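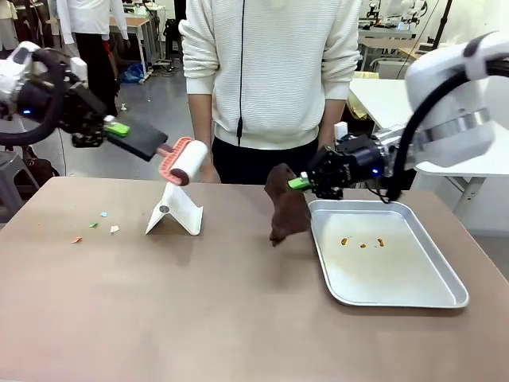 Cable routing on the two-arm cell at Koskela, since Kaisu Heinonen asked. Left arm first. The black cable on it loops round the joints, and those loops need slack at full reach or the connector takes the strain. With the lint roller in the gripper the wrist tips well down, so that's the pose I set the slack in.

Ties: snug, never tight. I check them every 100 hours and replace any that have gone shiny.

Right arm is easier. One cable, one long arc. Jog it slowly through the whole range and watch that it doesn't catch.

Green finger pads get wiped at the end of each shift. Lint builds up on them and the grip goes off. New pads after 6 weeks.

Re-zero both grippers after a pad change. I skipped it once in June and lost a morning.

Spare pads are in the Nitville drawer, left side.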